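May 31, 2025

Up at six. Rain overnight, stopped before breakfast. Hygrometer in the hallway higher than I like for drying anything indoors, so the window in the back room stayed shut and I ran the dehumidifier from the start. Emptied its tank before switching it on, which I forgot to do last week.

First job was the washer. The cycle counter reads 3,653. I wrote it on the card inside the cupboard door under the March reading and worked out that we are using it more than I thought, mostly short cycles. Kwok-wai Chow has been putting through half loads again. I have asked him to wait until the basket is full and he agrees every time. The filter had lint, one shirt button and a piece of paper label that had gone to felt. Seal is fine. There is a gray mark at the bottom of the drum door glass that doesn't come off with vinegar and I have stopped trying.

Load one: all the cotton cloths, hot, Drurevano powder, no softener. The softener is the reason the old set stopped absorbing water and I threw out what was left of it in the spring. Weighed the dry load on the luggage scale first, 1,186 grams, then again after the spin. Didn't like the second number. The spin was on the middle setting, someone had turned it down, and I ran the spin again by itself on the top setting. That took out enough water to be worth the extra minutes. Taped over the dial at the top position. The tape will last until somebody cleans the front of the machine.

Load two was towels. Nothing to note except that the brown one still sheds and should be washed alone or cut up.

Coffee, then the bus to the Berkeck shop for clips and a new ironing board cover. They had the cover in one size, which they said fits everything. It doesn't. It is long by a hand's width and I folded the extra under and pinned it. The clips are good, steel with a flat jaw, and don't leave the dent the plastic ones leave. Also bought a roll of narrow white tape and a pencil for marking fabric. Passed Chi-keung Chung on the way back. He is moving to Nilik at the end of next month and wanted to know if I had any use for a steam press. Told him I'd have to see it. He says it is a Yang, heavy, with a good cord and a bad foot. A bad foot can be shimmed. I said I would come and measure it and that I wasn't promising anything.

Lunch was soup and the end of the bread. The rest of the afternoon went on the cloths.

The trouble with them is that they are not square. I measured one of the white ones flat on the board after pressing: 412 millimeters on one side and visibly less on the side next to it, and the corner between them isn't a right angle either. The hem has shrunk more than the weave, so the edges pull in and the middle stands up. If I fold corner to corner the points miss each other, and if I match the edges the fold runs off the grain and opens up again in the drawer. Up to now I have been splitting the error between the two sides by eye. This gives a pile that looks fine from the front and leans to the back. Today I wanted to settle on one method and write it on the card so that Kwok-wai and I both do it the same way.

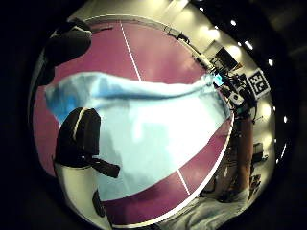

The method that came out best was folding to a fixed mark and ignoring the edges. On the ironing board there is nothing to fold to, only the grid printed on the cover, and the grid moves when the cover does. A round table is no help at first because there is no straight edge to push the cloth against. The pink one has white lines on the top, though, and they look as if they would join up across the middle, and a line does the same work as an edge as long as some of it stays showing. With the light blue cloth lying at a diagonal over the center, most of the middle was covered, but one piece of line came in from near the rim toward the center and a short piece showed on the other side, enough to judge the direction by. The top edge of the blue one had gone into a long soft roll. That is the old problem, and a roll is not a crease. It has to be let down and the edge brought to the mark before anything is pressed into it, or the roll gets flattened where it lies and the fold comes out as a curve. The other thing about that surface is the gloss. Cotton slides on it. This is good for turning a cloth around without lifting it and bad for holding one corner while pulling the one opposite. A hand flat on the near side solves it for a small cloth. For a towel it would need a weight.

So for the card: lay out flat, smooth from the middle toward the corners, turn until the weave runs with the mark, bring the far edge over to the mark and stop there. Let the near edge come over the top of it and fall where it falls. Press the first crease before making the second. Any extra goes inside. I tried this on the whole white set. The pile stands straight and the uneven sides are hidden. It takes longer per cloth than the old way, though most of the extra was me checking. The last few went quickly.

Tried it next on the thin ones with the woven border and it does not work on those. The border is stiffer than the middle and makes its own crease beside the one I want. They will have to be ironed damp with the border done first. Put them aside in the blue bowl and did not go back to them.

Kwok-wai came in at three and watched two of them being folded and then said he rolls his. I know he rolls his. Rolled cloths take more room in the drawer and the outer one always comes undone when the drawer is shut. He says they are easier to take out with one hand, and I will grant him that. We agreed on folded in the drawer and rolled in the basket by the sink, with the basket being his to keep filled. I wrote that on the card too, in his presence.

Ironing after that. Board at the lower height, iron at the second dot, water from the filter jug. The new cover has more padding than the old one and takes the steam differently, it stays damp under the cloth and I had to wait between pieces. I may take the old cover and put it underneath after all, or take out the foam and use the felt. The pins held. Scale in the iron came out once, on a pillowcase, a few white flakes, and I shook them off and let the iron run out its steam over the sink before going on. It should be descaled tomorrow. I thought the filter jug was supposed to prevent this, but the cartridge is old and I can't find where I wrote down when it was changed.

Tape test: ran a length of the new white tape along the back edge of the board as a mark of my own. It came up at one end after the first hot pass. The adhesive isn't made for it. A stitched line would be better - contrasting thread, long stitch, straight through cover and felt - and I could put a second one across it at the center so that there is a middle to work from. I will do it when the cover question is decided, otherwise I'll only be unpicking it. Marked the position with the pencil for now. The pencil is faint but does what it says.

Drawers. Took everything out of the second drawer down, wiped it, put the shelf liner back the right way around. Large cloths at the back, whites at the front with the folded edge up, the blue ones in the narrow slot on the left. The slot is a bit tight for them folded in quarters. In thirds they go in with room on top. That means the blue ones get a different fold from the rest, which I don't care for, but the alternative is moving the divider and the divider is glued. Found the tape measure I thought I had lost. Also the instruction leaflet for the old dehumidifier, which can go.

Dehumidifier tank had to be emptied again at five. Back room down to where it should be and the towels dry except at the hems. Left them on the rack with the clips, one clip per corner and nothing folded over the bar, because the fold is where it stays wet. Set the timer for 80 minutes and left the door open a hand's width. When it went off the hems were dry apart from the brown one, which I moved to the top rail.

Rang Chi-keung after supper about the press. The plate is wide enough for a pillowcase folded once. He doesn't know the wattage and couldn't find the label, so I asked him to look underneath. He called back to say that the label is there and has been ironed blank, or something of the kind, the printing is gone. I'll go over and look before I say yes. It would have to stand on the low cupboard, and I measured that before it got dark: deep enough, just, with the cord coming out at the side. It would also mean the spare blankets going somewhere else.

Left to do: descale iron, replace jug cartridge and write the date on it, border cloths damp with the border first, decide on felt or foam, ask Kwok-wai where the second pair of scissors went. The card is back up inside the cupboard door. Rain again at nine, light. Window still shut.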